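4. Setting out and using the grooming station

This section covers the small grooming station supplied with the Lill dressing set: the work board, the square cup and the paddle brush. Read it through once before you begin. Mounting the wall mirror is dealt with in section 5 and is not needed for any of the steps below.

4.1 Before you start

You will need:
Work board
Square cup
Paddle brush, vented back
Soft dry cloth
Comb with a pointed tail (not supplied)
A low table or bench, flat and steady, at least as wide as the board

Check each part against the packing slip. If a part is missing or cracked, do not use the set. Contact the Eston parts desk and quote the code printed on the slip.

Note: The board may carry a thin clear film on its upper face. Peel the film off from one corner. Any haze left behind will wipe away with a damp cloth.

4.2 Placing the board

1. Clear the table and wipe it down. Grit under the board will scratch both surfaces.
2. Lay the board flat with its smooth face up.
3. Press each corner in turn. If the board rocks, move it to another part of the table or put a folded sheet of paper under the low corner.
4. Keep the front edge of the board level with the front edge of the table, or set back by no more than 30 mm.
5. Leave a clear space behind the board for a mirror or lamp.

Caution: Do not place the board across a gap between two tables. It is not made to carry weight at the centre when held only at its ends.

Caution: Keep the board away from radiators and direct sun. The surface may bow at temperatures above 39 °C.

4.3 Checking the brush

The brush is checked before first use and again after each wash. Hold it by the handle, bristle side down, and look at the back of the head under a good light.

1. Run a fingertip along the ridges on the back. They should feel smooth, with no sharp points left from moulding.
2. Look through the slots. They should be open along their full length.
3. Turn the brush on its side and sight along the pins. None should be bent flat or pushed back into the head.
4. Check that every pin has its tip. A pin without a tip can scratch the scalp.

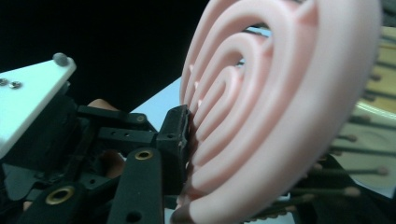

The vented head lets air reach the hair during drying and makes the brush easier to rinse. Vents do collect fluff, however, and the bends are where it tends to lodge. On the pink brush the ridges curl round in loops with long curved slots between them, so work the tail of the comb along each slot and follow the curve as you go. Do not lever against a ridge. The pins, dark with small rounded tips, fan outward past the rim and are best cleaned from the side, one row at a time. Lift loose hair away from the base of the pins with the comb and pull it clear by hand. Do not cut it out with scissors or a blade – a nick at the base of a pin will weaken it.

If a pin is bent but not broken, hold the head in hand-warm water for 2 minutes, straighten the pin between finger and thumb and leave the brush to cool. If it does not stay straight, replace the brush.

4.4 Laying out the cup and brush

The layout below suits most users and leaves room for both hands at the front corners of the board.

1. Stand the cup on the rear half of the board, near the centre, with its open top upwards. Check that it sits square on its base.
2. Lay the brush in front of the cup with the ridged back of the head facing up.
3. Turn the brush so that it lies at a slant, with the head towards you and to the right and the handle pointing away and to the left.
4. Leave a finger's width between brush and cup.
5. Reach for each item in turn. You should be able to pick up either one without touching the other. Adjust the spacing if needed.
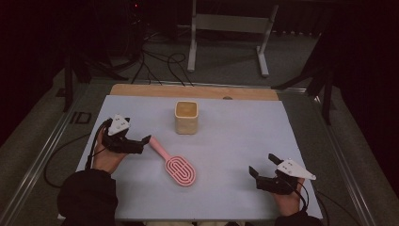 Fig. 4-2. Cup and brush laid out on the work board, brush at a slant with ridged back up.

Note: Left-handed users may prefer the mirror image of this layout, with the handle pointing away and to the right. The position of the cup does not change.

Note: Laying the brush with its back up keeps the tips in contact with the board. For storage longer than overnight, turn it over so that the pins carry no load.

4.5 Using the cup

The cup is meant for small dry items such as hair grips, bands and clips. It has no lid and is not sealed for liquids.

1. Fill the cup to no more than 1 cm below the rim.
2. Put heavier items in first.
3. Lift the cup by two opposite sides. Do not drag it across the board when full.

Caution: Do not leave hot styling tools in the cup or resting against it. Neither the cup nor the board is heat-proof.

4.6 Cleaning

Clean the brush weekly if it is in daily use.

1. Remove loose hair and fluff as described in 4.3.
2. Add a little mild shampoo to a basin of hand-warm water. Swirl the head in it, pins down, for 30 seconds. Keep the handle above the water.
3. Rinse under a running tap, back of the head first, so that the water passes through the slots and out between the pins.
4. Shake off the water and lay the brush on a towel, pins down, until fully dry.

Wipe the board and cup with a damp cloth and dry them at once. Do not use bleach, nail varnish remover or scouring powder on any part of the set. Do not put any part in a dishwasher.

4.7 Common faults

Board slides when the brush is picked up: table surface damp or dusty. Wipe and dry both faces.
Cup rocks: something is caught under the base, or the film has been left on the board. Remove it.
Brush snags: fluff in the pins, or a tip missing. Clean and check as in 4.3.
Smell after washing: brush put away damp. Wash again and dry fully, pins down.

4.8 Spare parts

Spare brushes and cups are sent out from the Hernville store. Boards are sent from Prindside and may arrive separately. Give the part name and set name when ordering. Colours are matched where stock allows – a replacement brush may differ slightly in shade from the original.

Section revised 31/07/2021. Continue to section 5, Mounting the wall mirror.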